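# Skimau

A small, hand-checked word list of bread and baking terms, with plain-English meanings and notes on where each word came from.

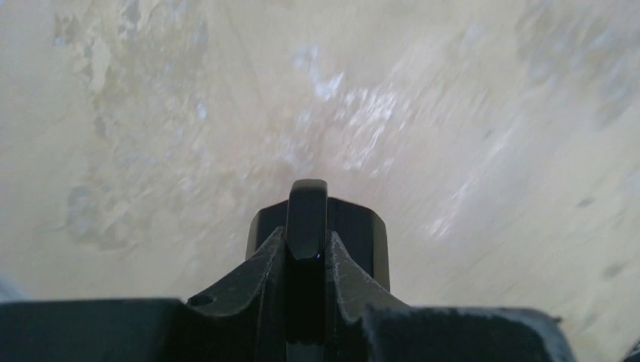

I started Skimau in March with a shoebox of recipe cards and a vague plan to learn what half the words on them meant. Now it has 1000 entries and I'm still finding new ones every week – baking language is wonderfully messy! One town's "sponge" is the next town's "starter," and both of them are sure they're right.

Last updated: Sunday, May 9, 2021

## What's in it

- `terms.csv` – the main list, one word or phrase per row
- `variants.csv` – other spellings, 141 rows
- `sources.md` – the cookbooks, cards and mill leaflets I read

Columns in `terms.csv`:

| column | meaning |
|---|---|
| `term` | the word as the source spells it |
| `meaning` | a short definition in my own words |
| `kind` | tool, step, dough, flour, fault |
| `place` | Grudstead, Rivas or `general` |
| `source` | key that matches `sources.md` |

The `fault` entries are my favorites (flying crust, blowout, tunneling, gummy line) and I'd love more of them. If your grandmother had a name for the big hole under the top crust, please send it in.

## Using it

Files are UTF-8 with commas between fields. Meanings that contain a comma are in double quotes. Some spreadsheet programs mangle the accents when you double-click the file, so use the import menu and pick UTF-8 there.

The `place` column tells you where I found a word, and it may well be used elsewhere too. Please don't draw maps from it yet.

## Known gaps

- Flatbreads are thin. I have 60 terms and there must be loads more.
- Rye is mostly from one book.
- `kind` is blank for a few words that are both a tool and a step, like "peel." I keep changing my mind about these.

## Adding words

Open an issue with the term, the meaning and where you saw it. Keep meanings under 100 characters if you can. Words you only ever heard spoken are welcome too – put `heard` as the source.

## Related

Plovutier is my sister list for cheese words. It uses the same columns, plus `milk`.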